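### 5.3 Loss of Pose Tracking During Two-Handed Recording

The Kesta data set contains 1,489 recorded demonstrations. Of these, 218 were rejected after the automatic check found a jump in the estimated position of one gripper. The fault did not stop the recording, and operators received no warning while it was taking place. Views from the recording site are given in Figure 4 (a, b and c, in order).
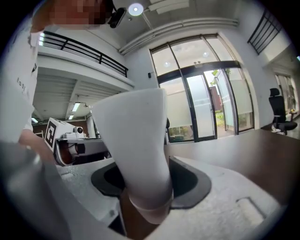 **Can a rejected demonstration be repaired by interpolation?** Only when the gap is shorter than 100 ms; longer gaps hide changes in wrist direction that cannot be recovered from the frames on either side.

Koutsoukos reviewed the rejected files by hand and sorted them by the motion that came before the jump. Most jumps followed a quick turn of the wrist with both hands close together.

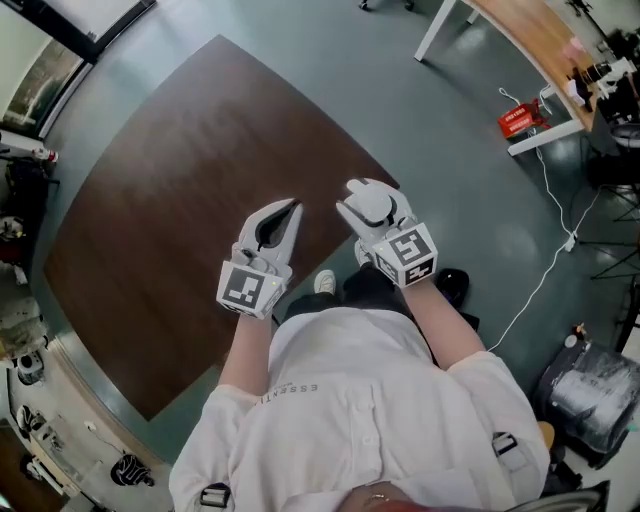
Rotation of the wrist was the main concern in our review of the tracking software. The solver accepts a pose from a single marker face, and a face seen at a steep angle can yield two solutions of nearly equal error. The cubes at the base of the two grippers (Figure 4b) have patterns on more than one face, and the revised solver uses a second face whenever one is in view. If the two faces disagree, the frame is marked invalid.

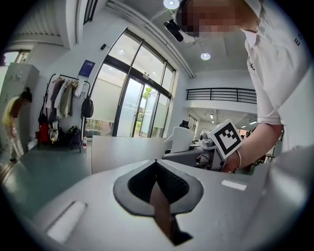

*Baltaneo Institute, Department of Robot Safety and Reliability*

A warning tone was added in August and sounds after 60 invalid frames in a row. Short losses still pass without notice, and we advise that the automatic check be kept in place for all two-handed tasks.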